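Kunix Cloth Set: Read Me First

Hello, and thank you for downloading the cloth set! I'll try to keep this short, though anyone who has read my other notes will know how that tends to go.

Kunix is a collection of two-arm cloth handling episodes, recorded to compare two sets of fingertips on otherwise identical grippers. We call them Gredomine (the blunt ones we had been using all along) and Matis (thinner, softer, and a good deal fussier to mount). There are 2832 episodes, split into 3 tasks: flatten, fold in half, and drag to a corner. Both arms wear the same fingertips within any one episode, so please don't go looking for mixed pairs. 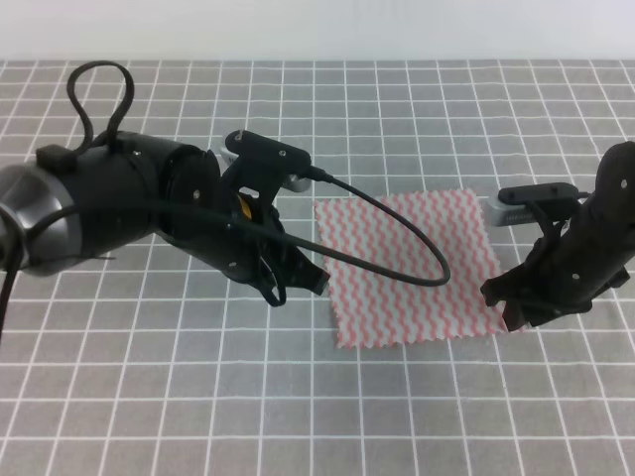 Kirstin Yule

Small cloths with pinked edges were my favorite to work with, and also the ones that gave us the most grief. A zigzag edge gives a fingertip very little to get under when the fabric is lying flat, and the blunt tips like to push it along the table before they catch. If you're training on grasps alone, I'd start with the fold episodes, where the first contact is usually cleaner.

Each arm carries its own camera above the gripper, and you get both streams plus a fixed view of the table. The camera cables hang in loops that swing into the picture quite a lot (we tried tying them back, but then the wrists couldn't turn all the way). Masks for the cables are in the extras folder, and they're decent, if a bit ragged on the fast motions.

What's in each episode folder: three video files, joint positions for both arms, gripper opening, and a small text file with the task, the fingertip set and whether the operator called it a success.

Known problems: 89 episodes have a dropped stretch in the left wrist stream. They are listed in dropped.txt and I'd leave them out unless you only need joint data. The grid on the tabletop is handy for judging by eye how far a cloth moved, but please use the calibration file for measurements. Anything labeled Csizmadia is from the older controller, which we replaced in April, and its gripper readings lag a little behind the video.

If you find something odd, do write to me and include the episode number!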